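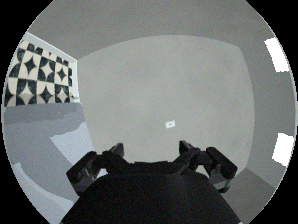 Nassoro Kimaro writes that he painted his hallway with Masanja two winters ago, has washed it many times with a sponge, and still cannot find the place where he stopped for lunch and started again. He asks if the same paint can go over old gloss. Yes, it can, but the gloss must be sanded first and then primed. Please read the part on preparation before you open the tin.

Masanja Washable Matt, for interior walls and ceilings
Made by Prandex, sold from our shop in Zastcombe and by post

Masanja is a water-based matt paint for rooms which are used every day: halls, stairs, children's rooms, kitchens away from the cooker. It dries to a flat finish with very little shine, so small faults in the plaster are less visible when the light comes from the side. We have kept it on our shelves longer than any other wall paint and we use it in our own shop, behind the counter, where people lean.

Size: 5 litres. Smaller tins are made only in white and in Rera grey.
Finish: matt
Coats: two, on a sound wall of similar colour
Touch dry: one hour in a warm room
Second coat: after 4 hours
Cleaning of tools: water and a little soap
Thinning: only for the first coat on new plaster

About the colours

The card has few colours and we are asked often why it is not larger. Prandex mixes the paint in the factory and not in the shop, so each colour must be made in a full batch. The good side is that two tins with the same batch number will match. The less good side is that you cannot bring us a cushion and ask for the same blue. Rera grey is the colour we sell most. It is a light grey with some warmth in it, and it looks greener in a room facing north than in a room facing south. We recommend to paint a piece of lining paper first and move it from wall to wall for a day or two. A sample pot is enough for this.

The batch number is printed on the lid and not on the side. If you need more than one tin for the same wall, empty them into a large bucket and mix them together, even when the numbers are the same.

Preparation

Most complaints we receive are about the wall and not about the paint. Wash the wall with sugar soap, rinse it with clean water and let it dry overnight. Fill the holes, sand them flat when the filler is hard, and remove the dust with a damp cloth. Filler drinks paint faster than old paint does, so touch each filled place with a small brush first and leave it to dry, otherwise you will see a dull spot later.

Over gloss or satin: sand until the shine is gone, then one coat of Prandex grip primer.

Over new plaster: wait until the plaster has one even pale colour. Then give a first coat thinned with clean water, according to the table on the tin.

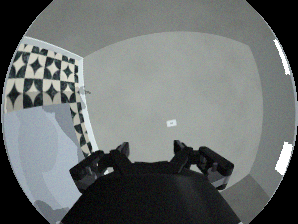 Wait also with the switch plates. It is better to turn off the electricity, loosen the screws and paint a little behind the plate than to cut around it with tape – the tape is slow, and it can lift the edge of the paint when you pull it away. Tighten the plates again only when the second coat is hard.

Use a roller with a medium pile. With a short pile the coat becomes too thin and the wall may need a third one. Begin at the corner nearest to the window and keep a wet edge, and do not go back over paint which is half dry. On ceilings an extension pole is kinder to the neck.

How much do I need?

One tin covers around 60 square metres with one coat on a smooth wall, so half of this with two coats. Rough walls take more. If you send us the length and height of each wall, we will calculate it for you and we will not add an extra tin "for safety". Unopened tins can come back to us when the lid is clean.

Washing

The paint feels dry after an hour, but it becomes washable only after two weeks. Before this time, leave the marks alone. After, use a soft sponge and warm water, with a drop of washing-up liquid for greasy fingers. Do not use the white melamine sponges. They polish the surface, and you will have a shiny patch – this cannot be removed, only painted over. The factory test is 2000 strokes with a wet sponge.

Storage and delivery

Keep the tin closed, upright and away from frost. Paint that has been frozen looks like cottage cheese and must be thrown away. Between November and March we send parcels only when the forecast on the road is above zero, so an order can wait a few days.

Collection in Zastcombe is possible from 8 in the morning. Please ring the bell at the side door, the front one sticks.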